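Draining board

From Olader, the household reference

A draining board (also drainer, drainboard in North America, or in some older houses just "the side") is a sloped or grooved surface next to a sink, on which washed dishes are left so the water runs off them and back into the basin. It may be part of the sink itself, cut into the worktop, or a separate piece laid on top. Found in most British kitchens. Less common in parts of southern Europe, where a rack inside a wall cupboard does the same job.

Contents
1 Name
2 History
3 Types
4 Materials
5 Slope and grooves
6 Fitting
7 Care
8 Draining cupboards
9 In the Sirnness houses
10 See also

Name

"Draining board" is the usual British form. "Drainer" is used in the trade and in shop catalogues, where a sink is sold as "single drainer" or "double drainer", or as "bowl and a half with drainer". Confusingly, drainer is also used for the loose wire or plastic rack that stands on the board. This article uses drainer only for the fixed surface, except where noted.

The word board is literal. Early ones were boards. Planks, with one end propped up.

History

Before piped water most washing up was done in a bowl on a table, and things were dried with a cloth straight away or stood on a second cloth. Where a house had a scullery with a stone sink, there was often a wooden shelf beside it, scrubbed white, and slightly tipped towards the sink. The shallow stone sinks had little room for anything but the bowl, so the shelf took the overflow.

Deep glazed fireclay sinks became common in the nineteenth century. These had no drainer of their own. A separate wooden board was made to rest on the rim, usually with grooves run down it by hand plane, and a lip on three sides. Beech and sycamore were liked as neither leaves much taste or colour on things. Teak came later and cost more. The boards wore out, went black at the sink end, and were replaced every few years. Not many survive, and the ones sold as antiques are often bread boards or parts of washstands.

Larger houses sometimes had two sinks, one of them wooden and lined with lead or copper, for glass and good china. The softer surface meant fewer breakages. The boards on either side were kept apart, one for dirty and one for clean, and this left-to-right habit carried over into later kitchen planning.

Enamelled iron sinks with a drainer cast or pressed in one piece appeared between the wars. Stainless steel followed, and after the Second World War the pressed steel sink top, sitting over a cupboard unit, took over in council and private building alike. Cheap, light, no joint between board and bowl. The joint had always been the weak point, so this was a real gain.

From the 1980s the inset sink was dropped into a hole in a continous worktop. Later still came the undermounted bowl, fixed from below, with the grooves cut directly in the worktop beside it.

Types

Integral. Board and bowl made as one piece. The commonest type in Britain. Can be left-hand, right-hand or reversible, the last meaning that the tap hole is punched on whichever side is wanted.

Double. A board on each side of the bowl. Needs a long run of worktop. Was common in farmhouses and schools, now mostly seen in catering.

Cut-in. Grooves machined into a stone or composite worktop. No raised rim, so splashes travel. Some have a whole recessed area sunk a few millimetres, with the grooves inside it, which keeps water in better.

Loose. A tray or board that lifts off. Wood, plastic, steel or rubber. The old fireclay type is one of these.

Roll-up. Steel rods joined with silicone strips, laid across the bowl itself. Drips straight down. Takes no worktop at all when put away, but a heavy pan can shift it.

Folding. Hinged to the wall, seen in caravans and boats.

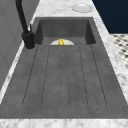
A basin with a grooved drainboard in speckled grey, set in a white marble worktop. Computer rendering.

Materials

Stainless steel is the cheapest and the most forgiving. It scratches from the first day, then the scratches blend together and it looks much the same for decades. Thin steel drums under running water. Better ones have a pad stuck to the underside.

Enamel on steel or iron chips if something heavy is dropped. Once chipped it rusts, and the rust creeps under the edge of the good enamel. Touch-up kits exist, they do not last.

Fireclay and ceramic resist heat and stains. Very hard, so glasses dropped even a short way tend to break. Pieces can twist a little in the kiln, and fitters check each one before the worktop is cut to suit.

Composite, usually ground quartz or granite in a resin. Comes in most colours. Dark ones show limescale as a white bloom in hard water areas.

Concrete, either cast in a mould or made on site. Porous unless sealed, and the sealer has to be renewed. Vinegar and lemon juice etch it. Marble has the same trouble with acids, granite a good deal less.

Wood is still used, chiefly for loose boards and with fireclay sinks. Needs oiling. Should be stood up to dry on both faces or it cups.

Plastic is used for trays and racks. Light and cheap. Stains with tea.

Slope and grooves

A board needs a fall towards the bowl. Too little and water stands on it, too much and tall glasses lean or walk downhill. In pressed steel the fall is built in, so the sink itself is fitted dead level. Stone worktops are also laid level, and here the fall has to be in the grooves, each one cut deeper at the sink end.

Grooves do two things. They carry water, and the ridges between hold the rim of a cup or plate off the surface so air gets under. A cup upside down on a flat surface traps damp air and stays wet inside, sometimes till the next day.

Wide shallow grooves are easy to wipe. Narrow deep ones drain quicker but hold crumbs and scale at the closed end. Patterns vary a lot: straight parallel lines, fans that spread away from the bowl, or a set of raised pips in place of lines. Fans suit a bowl narrower than its board, as they gather water to a small opening. Round-ended grooves are easier to clean than square ones.

Ridges pressed into thin steel also stiffen it. Flat sheet of the same thickness would dent under a full pan.

Fitting

An inset unit is bedded on a sealing strip and pulled down with clips from below. Order of work: cut the hole, seal the raw edge of the worktop, fit the tap and waste before the sink goes in, then clip. The raw edge is often missed. Water gets in, chipboard swells, and the front edge of the worktop lifts along the whole run of the sink.

Check the level in both directions. A steel top set low at the outer corner will pool there for good.

Handedness is partly custom. Right-handed people often wash with the right and put down to the left, so a left-hand board is said to suit them. Plenty of kitchens have it the other way because of a window or a wall, with no great complaint. What matters more is that the board does not end up next to the hob, where it becomes the place hot pans get put, or hard against a tall cupboard, where the end panel gets wet.

Care

Wipe down after use, dry in hard water areas. Limescale on steel comes off with weak vinegar, rinsed after. Not on marble, concrete or limestone, and not left standing on enamel. Wire wool leaves specks on steel which rust and look like the sink rusting. Bleach left overnight pits steel.

Closed ends of grooves want a brush, an old toothbrush does. Tea and turmeric on pale composite usualy lift with a melamine sponge.

The loose rack is often dirtier than the board it stands on. The feet sit in wet, and pink or black slime builds up round them. Lift it and wash underneath.

Draining cupboards

In Finland, Italy and Spain among others, plates go wet into a cupboard above the sink, with slatted or wire shelves and no bottom. Water drips in the sink. The dishes stay there, so drying and storing are one job. Never caught on widely in Britain, where the sink is nearly always under a window and there is no wall for it.

In the Sirnness houses

The Sirnness estate had 8 house plans, of which 3 were built with a double board and teak insets. Its kitchens were fitted by Zawadzka, with sink tops in one pressing under the trade name Florar. The insets lifted out for scrubbing. Most were lost or burnt by later tenants and the recess left behind, a shallow step in the steel, is often taken for a fault. Replacement insets have been made in beech, which fits but swells tight in damp weather.

See also

Belfast sink
Dish rack
Scullery
Tea towel
Worktop

Page last changed 19 Jan 2018. Sections on enamel and on catering sinks need more - please add sources.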